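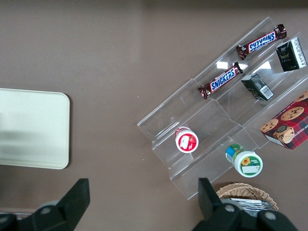

Nanna Laxdal wrote in to ask whether glass cleaner is safe on clear acrylic risers, as hers had gone cloudy along the bends after a year on the counter. It is safe only if the label says it contains no ammonia and no alcohol. Most glass cleaners contain one or both, and either can craze the plastic. Crazing shows first at bends and glued joints, where the material is under stress. It cannot be washed off, and polishing rarely reaches the bottom of it.

The procedure for washing and polishing acrylic display stands is given below. It applies to risers, bottle steps, divided bins and sign holders. It does not apply to polycarbonate, which is softer and usually coated, or to acrylic with an anti-glare finish.

Home Guides Supplies Repairs Contact

What you need

Mild dish soap without lotion or scrubbing particles
Two buckets
Clean microfiber cloths
A plastic polish — we use Gundia Fine, but any non-silicone type will do
A soft paintbrush for the corners

1. Remove loose dust

Take off the stock and price strips. Rinse the stand under lukewarm running water, or blow it clean with low-pressure air. Do not wipe it dry. Dust on acrylic is abrasive, and most of the haze on a shop display comes from dry wiping. Paper towels also scratch.

2. Wash

Fill one bucket with lukewarm soapy water and the other with plain water. Wet the cloth, wipe in straight lines along the length of each shelf, and rinse the cloth often. Use the paintbrush where a divider meets the shelf. Keep the water below hand-hot, as hot water can soften the older glued joints.

3. Treat label residue

Lay a cloth soaked in soapy water over the residue for 20 minutes, then roll the adhesive off with a thumb. If a film remains, use a little mineral spirits on a cloth and wash again at once. Do not use acetone, lacquer thinner or a razor blade.

4. Rinse and dry

Rinse until no suds remain. Blot with a dry microfiber cloth. Stand the piece on its end so that water drains out of the steps.
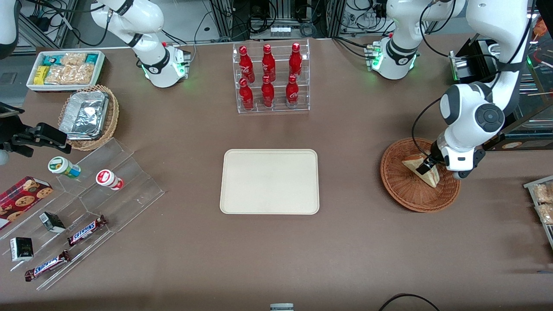
5. Check for scratches

Hold the dry stand against a dark background with a lamp to one side, and run a fingernail across each mark. If the nail does not catch, go to step 6. If it catches, the mark needs wet sanding first, through progressively finer papers. That is covered in a separate guide.

6. Polish

Put a small amount of polish on a damp cloth and work over the whole shelf with light, even pressure. Polishing one spot leaves a visible dip in the reflection. Buff with a clean cloth before the polish dries fully. Two passes are usually enough.

7. Reduce static

Wipe the stand with an antistatic cleaner marked for acrylic and let it air dry. Buffing afterward puts the charge back. On the Drasar risers we tested in June, the treated shelves stayed visibly cleaner than the untreated ones for more than 59 days.

Storage

Wrap each piece in a soft cloth or plain tissue. Bubble wrap can leave rings on the surface in a warm stockroom. Do not nest stands directly inside one another, and keep weight off the upper steps.

Filed under: Store Fixtures, Plastics, Cleaning & Care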